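Fridge in my Flesus won't stay lit on gas

Fenna Groen
Hi all! We bought a used Flesus camper in June (our first one ever, so be gentle) and the fridge is driving me up the wall. On hookup it's great. On gas it lights, runs for maybe ten minutes and then clicks off. The stove works fine on the same bottle. We're parked at Vomurden until Thursday and the dealer wants 327 dollars just to look at it. Is there anything I can try myself first? 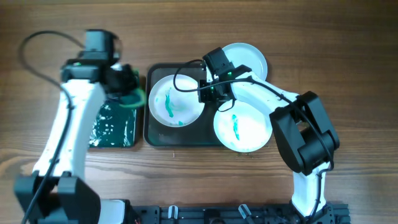
Plates on the tray, two of them streaked with teal

Geerts fan
I had exactly this in my old Geerts! Check that you're level before you spend a dime. These absorption fridges hate a slope, and mine sulked on any site that leaned toward the door. Then take off the outside vent cover and look for spider webs around the burner, but turn the gas off at the bottle first and let everything cool down. If the flame still drops out after that, I'd bet on the thermocouple. Mine cost 50 dollars and I had a gas guy fit it, so still way cheaper than your dealer. 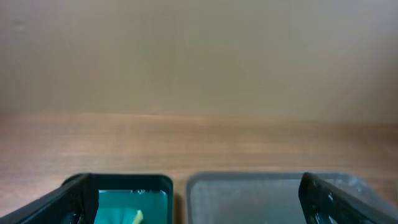 Food is the other thing, so don't lose a cooler full of groceries while you figure this out. Run it on hookup overnight, and go easy on opening the door. We always pack lunch stuff in rectangular boxes, like the two side by side on the table there, and they go straight onto the shelf without any rummaging. Leave a gap at the back so the air can move.

Utell101
get a new fridge. compressor type. never looked back

Comments

rvpete586: Second the spiders. Every single spring.

Fenna Groen: We were leaning toward the door! Moved onto ramps and it's been lit for over an hour, will check the burner tomorrow anyway.

mossy: What ramps did you use?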